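Household demonstration recording practice

Household demonstration recording practice is the set of rules and working habits used when people record everyday tasks in homes with hand-held grippers, so that the recordings can later be used to train robot arms. It covers the preparation of the room, the handling of the gripper, the labeling of each recording and the removal of private material. The best known written version is the Droterari Guide, first issued as an internal handbook at Zavudex and later adopted by other groups.

Background

Early home recordings were made without shared rules. Operators in different cities held the tool at different heights, began recording at different points in a task and used their own names for the same action. When Zavudex merged its recordings with those of Skjelbred, a large share had to be relabeled by hand. The two groups then agreed on a common text, which was divided into 46 numbered rules.

Room preparation

The guide asks operators to leave a home largely as they find it. Toys, laundry and furniture stay where they are unless they block a walkway. Mail, medicine labels and screens showing personal details must be covered or moved. Family photographs are listed separately: they may remain on the wall, but faces in them have to be blurred before a recording is shared.

Written permission is needed from every adult living in the home. It can be withdrawn within 90 days, and all recordings from that address are then deleted.
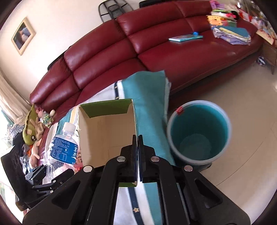

Handling

A task begins with the fingertips in view and clear of the object. The operator pauses, approaches at a steady pace and closes the fingers only when the object lies between them. Bottles must be capped, and the guide limits open containers of liquid to kitchens and bathrooms. Where two grippers are used, each hand keeps to its own side unless the task calls for a handover.

Failed attempts are kept and marked as failures. An earlier draft allowed them to be erased, and the rule was changed after a review by Drutar.

Labeling and review

Each recording carries a task name, a room type and a result. Sessions are limited to 200 recordings, with a rest break after the first 100. A second person checks the labels before release and may not be the operator who made the recording.

Criticism

Some users consider the session limit too high for work done with the arms raised. Others have objected that the guide gives little advice on homes with pets. A revision dealing with both points is in preparation.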